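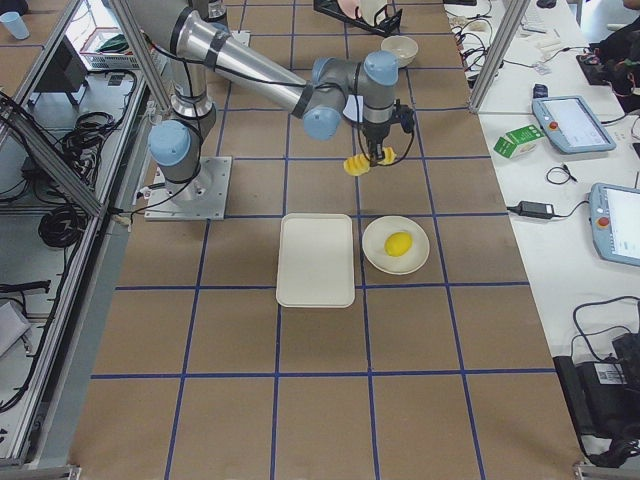
Flamarero is a collection of recorded robot arm movements used to train a learning system for handling food and tableware. It was put together at the Tingate laboratory under Nathalie Li and is maintained there. Work on it began in February as a follow-up to Brekent, an earlier set that covered only blocks and cups.

Collection

Each entry in Flamarero, called an episode, records one attempt at a short task, such as moving an item from a tray to a plate. An operator guides the arm through the task while joint angles, gripper opening and camera images are stored together. Episodes are gathered in blocks of eight. Between episodes the operator moves the dishes to new squares of a grid marked on the table with blue tape, so that the system does not learn a single fixed position for each item.

Two views are kept. One comes from a fixed camera that takes in the arm and the table, the other from a small camera mounted at the wrist. The wrist view shows the gripper fingers and the area in front of them, and dishes often pass partly out of sight as the arm moves.
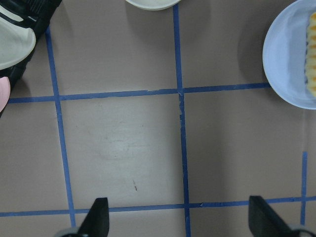
Wrist camera view with the gripper open over the taped grid.

The first release contained 148 blocks. Nine of these were later withdrawn after the clocks of the two cameras were found to have drifted apart. They were recorded again using the same layouts and carry the suffix "b" in the index.

Labels

Every episode has a written instruction in plain English and a mark for success or failure. Failed attempts are kept. The success mark is set by a second person from the fixed camera view, and disputed episodes are left out of the test portion.

Use

Flamarero has been used mainly with Antoniuk, a control program written at the same laboratory. Antoniuk takes both views and the instruction as input and predicts the next short stretch of arm motion. Four layouts are held back from training and used only for testing.

See also
Brekent
Antoniuk (software)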